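Cardboard or metal? Sorting shiny gift tubes for council recycling

Posted in Household & Storage

Sokano
Hello all. I am clearing out the cupboard in my flat and I have a box of tall gift tubes, the kind that tea or a bottle comes in. Many are very glossy and I can not decide by looking if they are cardboard or tin. Our council bin takes both, but I was told that paper with a plastic coating must go in the rubbish. Also, some are nice colours and I would like to keep a few for knitting needles. How do I test them without ruining them? I have a shelf of 61 cm to use.

Liapis
Just chuck them in the yellow bin mate, they sort it at the other end.

Clomatis
I would not put them in the bin so quickly. Every council has its own list, so please check yours first. At home I do it like this. Hold a fridge magnet to the side. If it sticks, the tube has steel in it. If it does not stick, tap with a fingernail – card gives a dull sound and aluminium rings a little. Then look at the bottom, because many card tubes have a metal base, and in my council this mix is not accepted unless you take the base off with pliers.

For the coating, find a scrap or an old lid of the same material and tear it. If a thin clear skin stretches before it breaks, it is plastic film. I have one in purple with big white Chinese characters down the front, so shiny that it reflects every lamp in the kitchen. 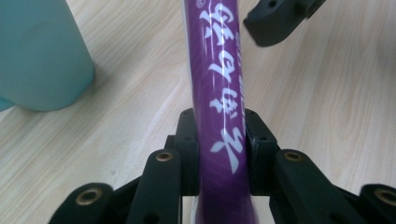 I would keep any tube like this for the needles and not spend time on testing it. Wipe the inside with a dry cloth only, never with water, as a card wall can swell. For short needles put some crumpled paper in the bottom, so that you can reach them. On a 61 cm shelf I would stand the tubes in one row at the back, with the tall ones at the ends.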